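FILM 210: Directing the Low-Budget Feature
Session 6: Coverage and the shooting day
Instructor: Viola Amato 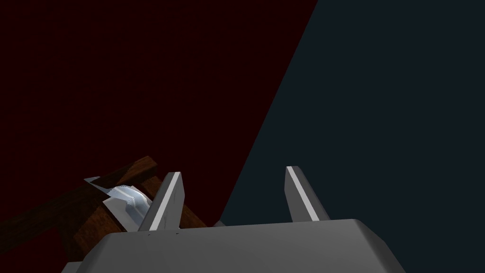
Gripper with two gray fingers, computer render.

Reading before class: the Jirard shooting script, scenes at the diner and the motel, and the matching pages of the marked-up schedule. Both are in the course folder. Bring a printed copy you can write on.

Where we left off

Last session dealt with the script breakdown: going through the screenplay scene by scene and marking cast, props, vehicles, effects and anything else that has to be on the set. By now your group should have a finished breakdown for its short. If you don't, see Renzo Barbieri in the Russo building before you start on this week's assignment, which can't be done without it.

What coverage means

Coverage is the set of shots a director takes of a scene so that it can be cut together later. The word is used two ways on set. It can mean all the shots of the scene, or it can mean only the closer angles taken after the master. Ask which one the assistant director means. In these notes it means all of them.

A master shot runs the scene from start to finish, usually wide enough to hold everyone in it. Singles and over-the-shoulder shots follow, then inserts. This is the standard pattern and most crews will expect it unless told otherwise. It has real advantages for a new director. The actors play the whole scene early, the continuity of movement is fixed by the master, and the editor always has something to fall back on.

The cost is time. Every new angle means moving the camera, changing the lights, and often resetting props and makeup. On a small crew, a change of direction (turning the camera to look at the other side of the room) takes far longer than a change of lens. Students nearly always plan as if the two took the same amount of time.

Grouping by direction

Shoot everything that looks one way before you turn around. If two people talk across a table, get the wide shot, the over-the-shoulder and the single on the first actor, and only then move the lights. This means the second actor spends a long stretch playing off camera. Tell both actors the plan in the morning. An actor who has to do a hard emotional moment off camera several times may have little left when the camera finally turns.

Some directors deal with this by shooting the more difficult performance first, even when the light would favor the other side. In the diner scene in Jirard, the daughter's side was shot first for this reason, and the window light behind the father is noticeably lower as a result. Look for it when we screen the scene. Whether it bothers you is worth a few minutes of discussion.

Shooting only what you need

The other approach is to decide on the cut beforehand and shoot only the pieces that go into it. Orkum, the short we watched in the second session, was made this way. The kitchen argument has 3 setups and no master at all. The camera stays on the sister until she leaves, and we never get a clean single of the brother.

What this gives you:
Fewer setups, so more takes of each one.
A scene that can't easily be recut by somebody else.
Actors who know which lines will be on their faces.

What it takes away:
Any way to shorten the scene in the edit, apart from cutting the start or the end.
Cover for a bad line reading in the middle of a take.
An easy conversation with your producer.

On the last point, Bimus, the company behind Jirard, asked for a master of every dialogue scene as a condition of the budget. The director agreed and then used almost 2 minutes of master footage in the whole film. The masters were still useful in the edit, mainly for checking who was standing where and when a cup was picked up.

The line

You've all met the 180-degree rule. Draw a line between the two people talking and keep the camera on one side of it. In practice the trouble starts when a third person enters or somebody crosses the room. A new line forms each time the main exchange of looks changes. Mark these on the overhead plan, with a letter for each line, and note beside each setup which line it belongs to.

If you do have to cross, do it with a moving shot, with a character's own movement, or with a neutral shot taken on the line itself. A cutaway will also do the job, but the audience may need a wide shot afterward to find its bearings again.

The shot list and the schedule

A shot list is written in story order first and then rewritten in shooting order. Keep both versions. For each setup give the scene number, the size of the shot, who is in it, the direction the camera faces, and a time. Be realistic about the time, and include the lighting.

Mark each setup as A (the scene fails without it) or B (would be nice). When the day runs late — and it will — you drop B shots, and you want that decided before you are tired. Leave lunch where it is. A crew that eats late works slowly for the rest of the day.

Assignment, due Wednesday at the start of class

Choose one dialogue scene from your group's short, no longer than 2 pages. Hand in:
1. An overhead plan with camera positions and lines marked.
2. A shot list in story order, with A and B marks.
3. The same list in shooting order, with times.
4. A paragraph on what you would drop if you lost an hour after lunch.

The maximum is 6 setups. Plans may be drawn by hand. Groups that want to walk through the scene in the Russo studio should sign up on the sheet by the door, and bring tape for the floor.

Next session: working with the script supervisor. Read the continuity notes for the motel scene.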